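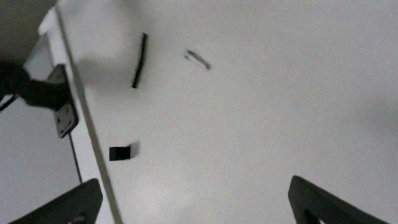

致 Stomgate 小额资助项目 Marlene Petrenko
项目:Hiratbridge 共享工坊 桌面双指机械臂
填表人:Seema Grewal
日期:2020年7月21日

Marlene 你好,进度报告补上,写得急,格式没怎么调,见谅。

一、总体
比原计划慢一点。仿真这边基本能跑,实机还差腕部走线和夹爪的第二轮打印。钱没超。

二、仿真
Sota 负责。桌子、臂座、夹爪都已建进去,桌面上现在放三样小东西:一根细长黑条,一个灰色金属的V形小件,一个黑色小方块。挑这三样是因为形状差得远,一个细长,一个是小岔口,一个方正,夹法都不一样。

目前的问题:
金属小件颜色太浅。下面那条细臂跟桌面几乎混在一起,腕部视角里不好分。Sota 想把桌面调深一档,Brayden 不同意,说工坊那张真桌子就是浅色的,调了等于自己骗自己。先不动,改灯光试。
黑方块离桌沿太近,夹爪从侧面下去容易蹭到边。路径规划里加了一段抬高,还没测完。
阴影偏糊,桌面左半边尤其明显。渲染参数的事,优先级低。
接触参数(摩擦、指尖软硬)还是拍脑袋填的,要等实机数据回来再校。

抓取测试上周跑了900次,只跑黑方块。黑条和金属件还没有正式跑,所以成功率这次不报,报了也没意义。下次报告三样一起给。

三、实机
Colton 在做。臂座已经固定好,关节都能动,第三关节有点异响,拆开看过一次没找到原因,打算换轴承。
夹爪第一版指尖太硬,夹薄东西会弹开。第二版改圆头,加一层软垫,图已经画完,等打印机空出来。工坊打印机这个月排队很长,我们排在后面。
走线最头疼。线从臂座下面出来,转到某个角度会绷紧。Brayden 提议把线夹往后挪,周末试。
急停按钮已装,测过,没问题。

四、经费
到今天为止花了3,637元,主要是电机和驱动板。Prustora 的那块控制板到货晚了7天,没有另外收费。剩下的钱够买轴承、软垫和备用线。有一张收据 Colton 还没找到,找到马上补扫瞄件。

五、和计划不一样的地方
原来写的是先实机后仿真,现在倒过来了。原因就是工坊那段时间进不去,大家只能在家干活,仿真反倒先做出来了。不影响最后要交的东西,只是顺序变。
视觉识别部份砍掉一半,原来想做任意物体,现在只保证这三样。这一条需要你那边确认,麻烦回个邮件。

六、接下来
Sota:灯光、抬高路径测完,然后开始跑黑条。
Colton:换轴承,装第二版指尖。
Brayden:线夹,顺便把 Whitelaw 那边借的示波器还了。
我:整理文档,零件清单放到工坊共享盘上。
实机抓第一样东西,目标是30天内。先抓方块,金属小件放最后,它最薄也最难看清。
公开演示还是定在12月,地点不变,工坊后面那间。

七、需要你们帮忙的
范围调整的确认(见第五条)。
打印机排队的事,如果 Stomgate 能跟工坊打个招呼最好,不行也没关系,Colton 说可以去外面打,多花一点。
下次报告能不能合并到演示前一起交?中间有变化我会单独写信。

零件清单和账目另发,今晚或者明早。

Seema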